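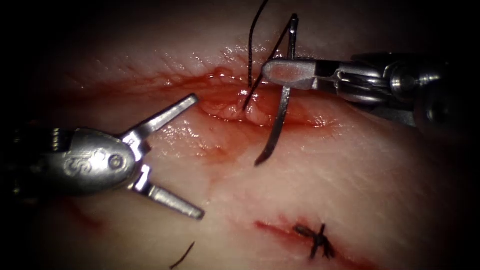

**Figure 1.** Instrument at the left of a horizontal incision in pale tissue.

### 4.2 What happened when I moved math groups to the floor

I should say up front that I went into this part of the study with a favorite. I taught third grade in Salcedo for years before I ever wrote a paper, and I was a small-groups person the whole time (my old classroom had a kidney table with a dent in it from my elbow, more or less). So when Masaru Miyazaki and I sat down in April to plan the second round of visits, I told him I wanted to look at the thing I used to fight with every single morning: what the other kids do while the teacher is busy with one group.

We had 194 students across 8 classrooms, all second and third grade. Every teacher was already running some kind of rotation. Most of them used the Plarkard cards, a boxed set of place value and fact games that the district had bought the year before, and a couple had made their own games out of file folders and dice. I sat in the back with a notebook and tried to look boring. That worked for maybe one visit, and then the kids wanted to know if I could play.

The change we asked for was small. Teachers kept their groups and their schedule, but the game stations moved off the desks and onto rugs or carpet squares, and each game had to be one the class had already played together with the teacher. No new rules on a rotation day! That second part was Hazem Fawzy's idea. He had watched a group spend a whole station arguing over whether you could trade ten ones after your turn was over, and he came back to the car muttering about it.

I wrote down every time a child from a station walked over and interrupted the teacher's group. In the first round I logged 700 interruptions over all the visits. I'm not going to make a big claim from the second round, where we lost three visits to a stomach bug and a fire drill, so the totals don't line up. What I can tell you is what the interruptions were like. In the first round they were nearly all "what do I do now" or "is it my turn." In the second they were more often about the math itself, things like a girl holding up two cards and asking if 40 and 14 were the same because they sounded the same. I loved that one. Her teacher stopped and talked it through with the whole table.

The floor, I have to admit, got mixed reviews. Two teachers kept it and said their noisier kids settled down once they could sprawl. Another hated it from day one (pieces under the radiator, kids stepping on other kids' boards) and went back to desks as soon as we let her. The teachers at Ruverura, the smaller of our two schools, ended up with a mix, where dice games stayed on tables and card games went on the rug. I'd probably do it that way myself.

What stuck in all the rooms was playing the game as a class first. Teachers complained about the time it took, and I get it, a full lesson spent on rules feels awful when you have a pacing guide staring at you. But when I asked at the end which piece they would keep, that was the one they named, even the teacher who'd hated the rugs.

One more thing that I don't quite know where to put. The timers mattered way more than I expected. Rooms using Zonitus, the free timer page, had it up on the board where everyone could see it, and kids started cleaning up before they were told. Rooms with a kitchen timer on the teacher's table had the usual groan and scramble. We didn't plan for that and we didn't measure it, so treat it as a hunch. I pick it up again in Section 5, along with the problem of the kids who finish early.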